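5.3 Setting the table plane and cloth mask

The steps in this section tell the Trunix perception module where the table is and which pixels count as cloth. Do them after the camera calibration in 5.2 and before you load any folding plan. If you move the camera or change the lighting, repeat them from step 1.

You will need the Trunix console, an operator login for the Kofler planner and one dark garment. A plain light garment can be used for the second pass in 5.4.

Caution: Keep the arms in Hold while you work through steps 1 to 6. The planner does not check for collisions until a table plane has been saved.

1. Open Perception > Surface and choose New plane.

2. Clear the middle of the table. Objects near the edges can stay, but they must be masked in step 5.

3. Select Fit. The console samples 1000 points and draws the result in green over the live view. The residual is shown at the bottom left. If it is higher than 7 mm, select Fit again.

4. Lay the dark garment flat on the table, folded into a rough square, and select Segment. The outline should follow the hem and both sides without gaps.

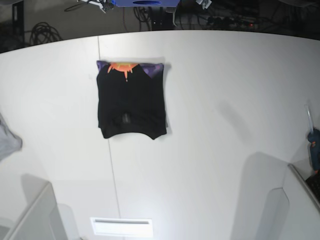
Figure 5-4. Head camera view at step 4, with a folded black garment on the white table and the seam between two of its panels.

5. Open the Mask tab and draw an exclusion area over anything on the table that is not the target garment. For the view in Figure 5-4 this means the glue gun and the black gridded object at the right, and the light grey cloth at the far left. The floor beyond the table edge is removed by the plane fit and does not need an area of its own.

6. Set Min contrast. The default is 54. Lower it in small steps if parts of the outline are missing. If the outline starts to take in shadow, raise it again.

7. Select Save plane, enter a name and release Hold. The planner reloads and the status line changes to Plane OK.

Note: Shadows from the grippers can fall a long way across a white table. The segmenter ignores them when Shadow reject is on. Leave it on unless you are working with grey garments, where it can remove part of the cloth.

Note: A seam between table panels may be picked up as a cloth edge. If you see a thin straight line in the edge layer that does not belong to the garment, open Mask > Lines, click the line and choose Ignore. The setting is stored with the plane.

Note: Prints and labels are treated as part of the garment. A bright print on dark fabric can still split the outline in two. Turn on Merge regions and segment again.

If segmentation fails

E-300 No plane: the fit was not saved. Go back to step 3.

E-301 Region too small: the garment is outside the work area or covered by an exclusion area. Check the Mask tab.

E-302 More than one target: a second cloth is in view and has not been masked. Mask it or take it off the table.

If E-302 stays on after masking, export the session log and send it to Hazem Chraibi with the name of the saved plane. Logs from builds older than the August release do not hold the mask data and cannot be used.

Section revised 21/09/2026 by Gianni Ferri. Continue with 5.4, Second pass with light garments.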